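**Ticket 77: wire basket catches and tips when carried with a board in it**

Site: Plemcombe, kitchen store
Reported by: Clotilde Pichon
Assigned to: Vanderleia Bastos
Status: closed, one item left open
Opened: October 16, 2022

## Problem as reported

The black mesh baskets on the lower shelf are fine when empty. With a board and a bowl in, the bowl slides when the basket is lifted. Clotilde has had a bowl go over twice on the way to the dishwasher. She also says the board sticks and has to be shaken out, and that the basket rocks on the shelf but not on the table.

She asks whether we should go back to the plastic trays from Druvham.

## Log

**Entry 1, Vanderleia.** Took one basket off the shelf and looked it over. No broken welds. The feet under two of the corner posts are slightly bent, both on the same long side. Put it on the table and it sat flat, same as Clotilde said. Put it back on the shelf and it rocked. The shelf has a lip at the front and the basket was half on it. Moved it back 50 mm and the rocking stopped.

**Entry 2, Vanderleia.** Tried the sliding with a small board laid flat inside and an empty bowl on top. The board moved before the bowl did. Tipped the basket a little to the left and the board went across until it met the mesh, and the bowl followed when the board stopped. So it is the gap beside the board that matters.

**Entry 3, Gilles Deschamps.** Checked the boards. We have two sizes mixed together in the same stack, the Caron ones and an older lot. The Caron board is 7 mm longer. That one is tight at the ends, and I think it is the one that sticks. The older one drops in easily and is the one that slides. Please don't force the tight one, it marks the wire.

**Entry 4, Vanderleia.** Repeated with the light blue bowl on the older board, basket in the middle of the table.

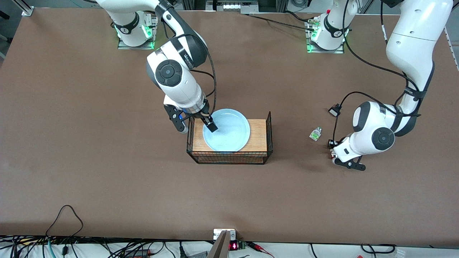
## Fix

1. Lower shelf: baskets go right to the back, clear of the lip. Gilles has put a strip of tape down as a guide.
2. Use the older boards only, with a square of the Feso non-slip liner under the board and another under the bowl. Tested with the liner in: carried the basket to the dishwasher and back with water in the bowl, no spill.
3. Caron boards to go on the upright rack by the sink. They are not to be used in the baskets.
4. Bent feet straightened by hand. If they bend again, tell me which basket.

## Replies

**Clotilde:** Tried it over two lunches. Much better. The liner square comes out with the board if you lift quickly, so it needs watching near the bin.

**Sandrine Perrin:** Are we replacing the baskets? I had a line for it in the August order and never used it.

**Vanderleia:** No, keep them. Could you order one more roll of liner instead.

**Sandrine:** Ordered.

## Still open

Margaux Joly to sort the remaining boards by size and mark the older ones on the end grain.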